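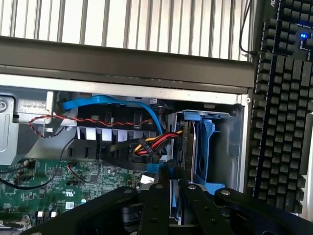
When Prurnthorpe moved its building permit desk online in June, the clerk's office expected the phone to ring less. It rang more. People who had filled out the same paper form for years wanted to know whether their upload had gone through, and for the first few weeks the staff often couldn't tell them.

Maite Barroso has worked the front counter for 14 years. She still keeps a tray of blank forms under the desk and hands one over when somebody asks. "The ordinance says an application has to be in writing," she said. "It doesn't say which kind of writing."

The question now before the town council is what to do about the fee. Under the current schedule a homeowner pays the same amount on paper or online. A proposal from council member Florencio Ibarra would add a $4 charge to each paper filing, to cover the time it takes to scan and enter it. The town handles about 2,000 applications a year, most of them for fences, decks and water heaters.

Crescencio Manzano, a roofing contractor, supports the change. He files from his truck and says the wait for a simple permit has dropped to 3 days.

Rocío Sepúlveda does not. She and her mother, Esperanza, own a duplex on Casado Street, and Esperanza handles the paperwork – by hand, at the kitchen table. "She pays her taxes like everyone else," Rocío told the council. "The counter is part of what she pays for."

Ibarra has since offered to exempt owners who live in the home they are repairing. The amended version goes back to the council for a second reading, and the paper forms stay free until then.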